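Valtau Working Group on Demonstration Capture
Minutes of ordinary meeting, Saturday session

Held in the Boateng Room, commencing 9.30 am. A quorum was present. The Chair opened the meeting and noted apologies from the Pliridum software representative.

1. Minutes of previous meeting
The minutes were accepted with one correction. Under item 4, "tele-operated" should read "hand-guided". Moved, seconded, carried.

2. Matters arising
2.1 The revised consent form for operators has been returned by the ethics office with no changes requested. Closed.
2.2 Replacement castors for the storage trolley are still on order. Carried forward to January.

3. Report on demonstration recording
The Technical Lead tabled the report for the period. The group recorded 246 demonstrations using the hand-held grippers, against a target of 200. Of these, 31 were set aside at review, the most common fault being loss of position tracking while the operator turned the wrist. It was noted that the target had been set before the second operator was trained.

Members discussed whether operators should begin every demonstration with both grippers resting on the table. The present practice varies between operators. It was agreed that a common starting position be adopted for the insertion and handover tasks, and that the sorting task be left as it is for the time being. 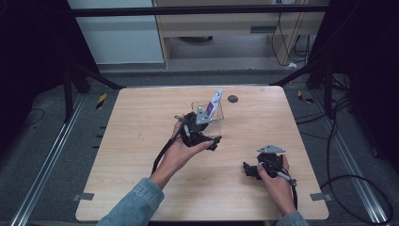 Figure 1. Two-handed work with the hand-held grippers at the recording table.

The Technical Lead drew attention to the gripper cables. Operators have reported that a cable lying across the wrist pulls when the hand is raised. Two options were put forward: a longer lead with a clip at the elbow, or an overhead line. The meeting preferred the first on grounds of cost, and asked that it be trialled before any purchase.

Action: Technical Lead to trial the elbow clip with both operators and report back.

4. Remote control station
The Unero remote control station was out of service for 8 days owing to a fault in the foot pedal. Demonstrations scheduled for that period were moved to the hand-held grippers where the task allowed. A member asked whether the two kinds of recording could be pooled for training. The Technical Lead advised that they should be labelled separately until a comparison has been completed. Agreed.

Action: Data Officer to add a field for recording method to the session log.

5. Safety
No incidents were reported. The Safety Representative asked that loose floor cabling be covered wherever operators or visitors walk, and that this be added to the opening checklist. Agreed.

6. Other business
The booking calendar for the recording area will move to the shared system. Existing bookings will be honoured.

The meeting closed at 10.50 am. Next meeting in January, same room.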